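Speaker notes: looking after the Mok cell at Grellevcombe
Monday afternoon slot, second after the break

Hello everyone, and thank you for staying on after lunch, I know how warm this room gets! Start slow here, let people find their seats.

I said yes to this talk because I have spent a good part of my working life under tables with a flashlight, and it seemed a shame to keep all that to myself. The cell we call Mok is a small one. It's a table, a white board laid flat on top, the rails, the stands, curtains down the sides, and a pair of hand-held grippers that people use to show the work before any arm ever tries it. Vevlow built the first version for us and we have been fiddling with it ever since (lovingly, mostly).

So, setup. I like to begin with the board, and I would ask you to do the same even if you're in a hurry. Wipe it down, let it dry, and then push on each corner with your palm. If it rocks, stop and fix that first. We once lost a whole morning at Rimcombe chasing what looked like a tracking fault, and it was a folded bit of card under one corner. (Pause, they usually laugh.) 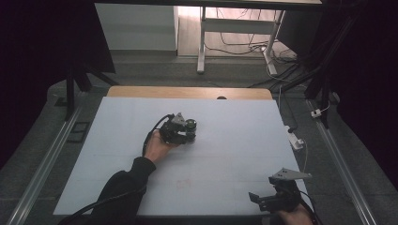 Cables next, and I could talk about cables all day, so somebody wave at me if I do. The rule in our shop is that you run the cable back along your forearm and leave a loop behind the gripper big enough to put your fist through. Pull it tight and you'll feel it tug every time you reach across, and sooner or later the connector gives up. We replaced 19 connectors before we settled on the loop, and 2 after. I'm rather proud of that, as you can tell.

Then the plate on top. Check the screws by hand at the start of each shift, just a fingertip check, no need to go at them with a driver. If one has worked loose, snug it and run the 6-point check again from the beginning. Please don't pick up where you left off. I have tried it, and I was sorry.

Fingers: open, close, open, slowly, and listen. A dry click means it wants cleaning. A soft brush does fine, and go easy on the lens with your sleeve, I see you all doing it.

Curtains stay drawn while you're recording, even on a gray day in May when you'd dearly love some sun.

If time is short, skip the story about the vacuum cleaner and go straight to the spare parts list. It runs to 33 items and there are copies by the door, so take one on your way out. Questions, then tea.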